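We got to Bamdale just before eight in the morning, which felt heroic until we saw the parking lot. Half the county was already there. The Bamdale textile fair runs one weekend every July in the old mill buildings down by the river, and my friend Shagufta Orakzai has been telling me to go for years. She quilts. I sew badly and buy too much fabric, so we make a good team.

Tickets were 8 dollars at the gate, cash only, and they stamp your hand with a little sheep. Mine was still there three days later!

We started in the weaving shed because it gets hot in there by noon. They run four of the big looms on fair days and the noise is something else – you feel it in your teeth. A guy named Lachlan Costigan was working the nearest one and shouting answers to questions over the racket. I caught maybe half of it. He told us the blanket he had going was an old Annan pattern, green and rust with a thin cream line, and that it takes him most of a day to set up before he weaves an inch. I wanted to buy it on the spot but it was already promised to someone. 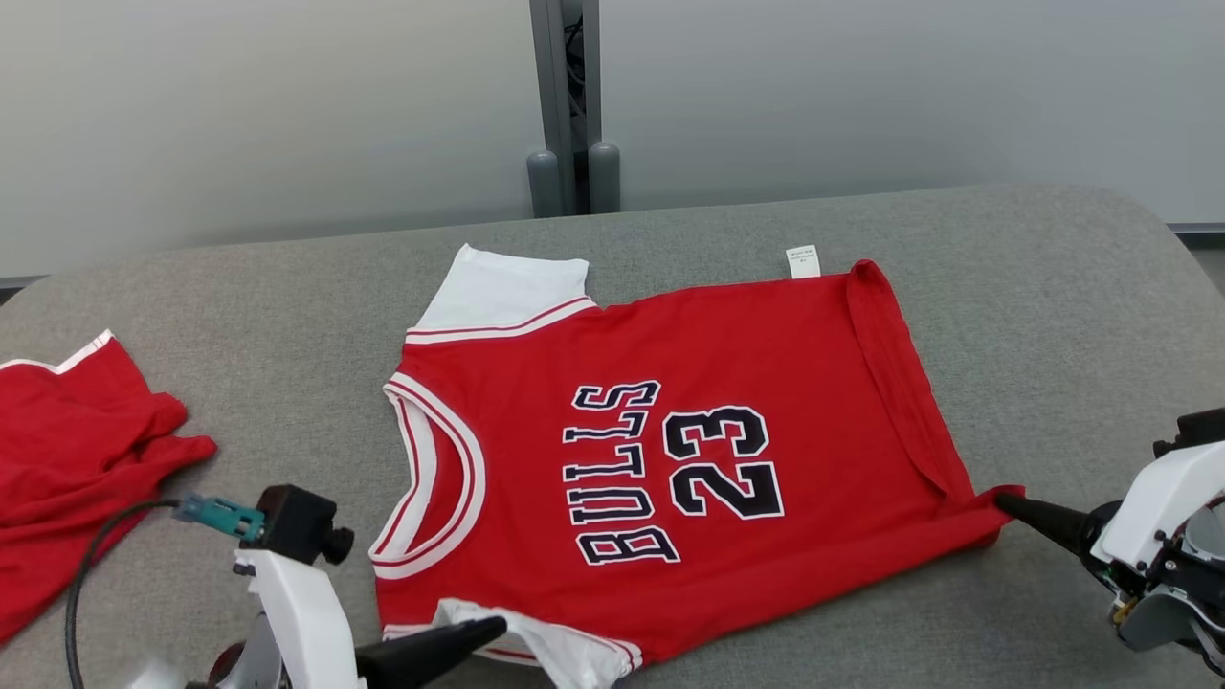

The knits hall was my favorite part of the day. It's on the second floor, up a staircase that is steeper than it looks, and it's all about stretchy fabric: T-shirts, socks, swimwear, sports stuff. A woman from Ratik (they make ribbing and trims, and I now own far too much of both) gave a talk on necklines that I expected to skip out of and didn't. I've ruined so many collars by cutting the band too long. Her trick is to look at how finished clothes do it, and a red Bulls jersey is a pretty good teacher, with that thick white and red striped ribbing running all along the rounded V. She said to cut the band shorter than the opening and stretch it evenly as you pin, with a little extra pull at the bottom of the curve. I tried it at home on an old pajama top and it lay almost flat. Almost!

Lunch was at the Brovholm tent, lamb flatbreads with pickled onion, and the line took us 20 minutes. Worth it. Get the lemonade too.

After that we hit the remnant barn, where I lost Shagufta completely. I found her at the far end with her arms full of navy wool, negotiating. I came away with two yards of striped jersey knit, a bag of mixed zippers and a cone of orange thread I have no plan for.

If you go next year, bring cash and wear real shoes, the floors are rough. The restrooms by the river have the shorter line.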